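Besuch am Tag der offenen Tür bei Kostska

Im September war ich in der Kunststoffwerkstatt Kostska, die einmal im Jahr ihre Türen für Besucher öffnet. Ich wohne nur 20 Minuten mit dem Bus entfernt, aber bis jetzt bin ich nie hineingegangen. Der Eintritt war frei, man musste nur am Tor seinen Namen in eine Liste schreiben.

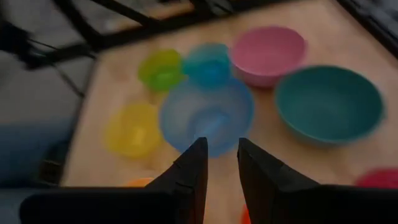
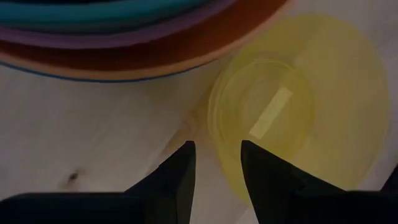
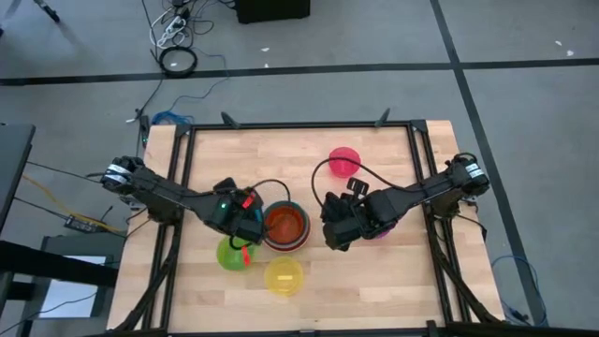
Farbiges Geschirr auf dem Holztisch, zum Teil ineinander gestapelt.

Die Führung hat um 9 Uhr angefangen und 90 Minuten gedauert. Unsere Gruppe wurde von Yolandi Ngcobo begleitet. Sie arbeitet seit vielen Jahren im Spritzguss und spricht sehr deutlich, das war für mich eine große Hilfe. Zuerst gingen wir in das Lager, wo das Granulat in Säcken liegt. Man durfte mit der Hand hineingreifen. Es fühlt sich an wie trockener Reis, nur etwas glatter.

Danach kam die Halle mit den Maschinen. Es ist dort laut und ziemlich warm, und wir bekamen Stöpsel für die Ohren. Eine Schale aus der Serie Mukura braucht vom Einspritzen bis zum Auswerfen 27 Sekunden. Die meiste Zeit davon ist Abkühlung - das hatte ich mir umgekehrt vorgestellt. Wenn die Farbe gewechselt wird, muss die Maschine erst gespült werden, und die ersten Stücke haben Streifen. Sie werden gemahlen und kommen später in dunkle Ware. Mir haben gerade diese gestreiften Stücke am besten gefallen, aber man verkauft sie leider nicht.

In der Pause gab es Kaffee und Kuchen von der Bäckerei Simham. Die Schlange war lang, und der Mohnkuchen war schon aus, als ich an die Reihe kam. Der Apfelkuchen war auch gut.

Zum Schluss konnte man im Formenbau zusehen, wie eine Stahlform poliert wird. Ein Lehrling zeigte uns den Unterschied zwischen einer matten und einer glänzenden Fläche, und er erklärte es mit viel Geduld zweimal. Für Kinder ist dieser Teil vielleicht zu lang.

Wer nächstes Jahr gehen möchte, soll bequeme Schuhe anziehen und früh kommen. Der Parkplatz ist klein, besser ist der Bus bis zur Haltestelle Shezi.

Kontakt | Impressum | © Alle Rechte vorbehalten | Nach oben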